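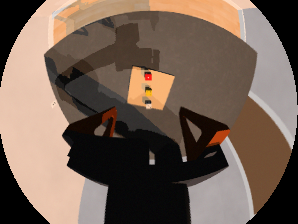 Matter 2K-Lack auf Tischplatte: Zwischenschliff nach 5 oder 9 Stunden?

Abugri
2024-10-19
Ich beschichte eine Platte mit Brurkance 2K matt. Das Datenblatt nennt 5 Stunden bis zur Schleifbarkeit, auf der Dose stehen 9. Luftfeuchte im Raum 89 %, Auftrag mit Schaumrolle, 3 Schichten geplant. Welcher Wert gilt? Der Lack ist seit April angebrochen, der Härter neu.

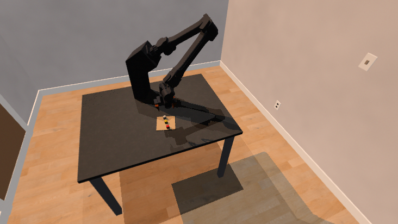
2 Antworten

Vurnton
Der längere Wert. Entscheidend ist aber der Schleifstaub: Bleibt er trocken und pulvrig, kann weitergearbeitet werden. Setzt sich das Papier zu, ist die Schicht zu weich. Korn 240 reicht, danach absaugen und mit fusselfreiem Tuch abwischen.
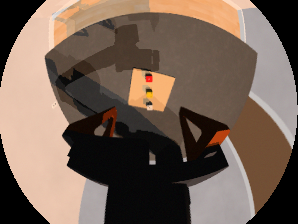
Bei 89 % würde ich ohnehin nicht lackieren. Isocyanathärter reagiert mit Wasser, Folge sind Bläschen und ungleichmäßiger Glanzgrad. Erst entfeuchten, dann die nächste Schicht. Angemischtes Material nach Ablauf der Topfzeit nicht mehr verdünnen, sondern entsorgen.

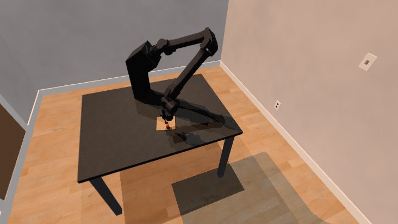
Flarnulen
Habe immer über Nacht gewartet, ging auch. Mattierungsmittel setzt sich ab, also Dose vorher gründlich aufrühren, nicht schütteln.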